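Learning to Sleep in a Quiet Place

I moved to Jiltham in March, after many years in a big city where I lived over a tram stop. Everybody told me that I would sleep like a baby. My colleagues said it, my sister said it, even the man who carried my sofa down the stairs said it. For the first weeks I slept worse than ever in my life, and I want to write down what happened, because when I searched for this problem I found only advice for people who have too much noise.

In the old apartment the last tram passed a little before one in the morning. The first one came before five. Between them there were taxis, and the ventilation of the bakery, and the neighbor above me who walked in hard shoes. I complained about all of it. I had two kinds of earplugs and a very heavy curtain. I believed that I was a light sleeper and that the city was guilty.

Then I came to a street where after ten in the evening you hear nothing. I lay down on the first night, very happy and tired from the boxes, and I waited. I heard the blood in my own ear. I heard the refrigerator start, and then I lay there and waited for it to stop. When it stopped, it was worse. At three I was sitting in the kitchen and reading the instructions for the boiler.

I think a person from the countryside will laugh at this. But the ear is used to some level, and when the level goes down, the ear starts to look for work. Every small thing becomes an event. A pipe makes one click and you are fully awake, with the heart going fast, and you try to understand who is in the house. In the city a click like this would be lost under everything else.

My first idea was to put the noise back. I downloaded recordings. There is a recording for everything: rain on a tent, a train in the night, a coffee shop, the inside of an airplane. I even found a tram, but it was the wrong tram. It had a bell with another tone than mine, and each time it rang I noticed that it was not mine. The rain was better, but it was a short recording which repeated, and after three nights I knew the exact place where it starts again. I was lying there and waiting for this place. I do not recommend short recordings to anybody who likes music, because you will learn them.

After this I bought a small fan. It was not expensive and it did help, a little. The problem was that the spring here was cold, and I had to choose between the noise and warm feet. I turned it to the wall. Then it made a different sound, lower, and this was the sound that I used for almost a month. I still have it and I take it with me when I travel for work to Clurnulton, where the hotel is also too quiet.

What changed more was the evening, and I came to it by accident. I have always eaten late. In the city it was normal to finish dinner at ten and go to bed at midnight, and my stomach had nothing against it. Here the shops close early, and if I did not cook by seven I had nothing to cook. So I started to eat early, and after dinner there was suddenly a long piece of time with nothing in it. 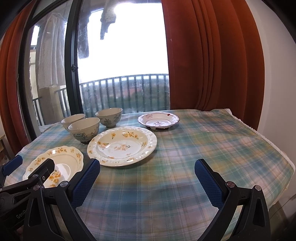
The long evening was the hardest part for me. I filled it first with the phone, of course, and then with television, and I went to bed with a full head and burning eyes. Then I decided to try one hour without any screen before sleep. I read this advice many times before and I thought it was for other people. I needed some place to sit which was not the sofa, because the sofa and the television belong together in my head. So I sit at the table by the big window, the one with the plaid cloth and the lace on it, and I do something slow. The bowls with the flowers stay on it and I do not bother to put them away, I have enough space on the other side for a book and my elbows. I watch the light go away outside and I do not switch on the big lamp. In the beginning I was so bored that I read the same page again and again. Now if I miss this hour, I feel it.

Slow things which worked for me: a book I already know, writing a letter by hand, sewing on buttons. A new book did not work, because I wanted to know the end. A crossword did not work either. English crosswords make me angry, and I was in bed still looking for a word with six letters.

I also made the mistake to measure everything. A colleague at Fateck, where I work, wears a watch that gives her a number each morning for how she slept, and I borrowed the same idea with a notebook. I wrote when I went to bed, when I woke up, how many times, and a mark for the quality. After some weeks of this I was waking up in the night in order to write down that I woke up. I put the notebook in a drawer and also turned the clock to the wall, and this was maybe the best thing I did in the whole spring. If it is dark, it is night, and more than this I do not need to know. For the morning I have an alarm.

The mattress I should mention too, because people always ask. Mine was 18 years old and it came with me from the city. I did not want to believe that it was a part of the problem. I went to the Donati shop on the main road only to look, and I lay on many beds with my shoes hanging over the edge and felt very foolish. The cheapest one I could imagine to sleep on was 400 dollars, and the one I liked was 500. I went home and thought about it too long, and then I bought the one I liked. It smelled strange for the first week and I slept with the window open.

The open window brought the thing I did not expect. With the window closed, the quiet is like a room with cotton on the walls. With the window open it is not really quiet outside. There is some wind in the hedge. A dog far away says something and another dog gives an answer. Very early, before it is light, one bird begins, always the same two notes, and then there is a long pause as if it was embarrassed. These sounds are not regular, but they come from far, and my ear seems to accept them. I think it was the closed house which frightened me, with its clicks and its refrigerator, much more than the street.

The pipe still clicks, by the way. I asked a plumber and he said that it is only the metal which becomes warm and cold, and that he can fix it but he would have to open the wall. I said no, thank you. Since I know what it is, I hear it and turn to the other side.

I do not sleep perfectly. Before an important meeting I still lie awake, and when there is a full moon my bedroom is as bright as an office. I gave my heavy curtain away when I moved, because I was sure I would never need it again. I drink coffee only until lunch now, and I was sorry about this one, because an afternoon coffee was a big pleasure for me. I tried the kind without caffeine. I am still trying it.

In June I visited my old city for a weekend and slept at a friend's place, two streets from the tram. I was looking forward to it like to a vacation. I lay down and waited for the last tram to sing me to sleep, and it came, and the whole bed was shaking. Then came the taxis. Somebody was moving glass bottles under the window for what felt like an hour. I looked for my earplugs and I did not have them, I gave them away together with the curtain.

If you have also moved from a loud place to a quiet one and you lie awake, please write me how you solved it, and how long it took. I would especially like to know if somebody has found a good long recording of rain, without thunder. The ones I know have all one big thunder in the middle.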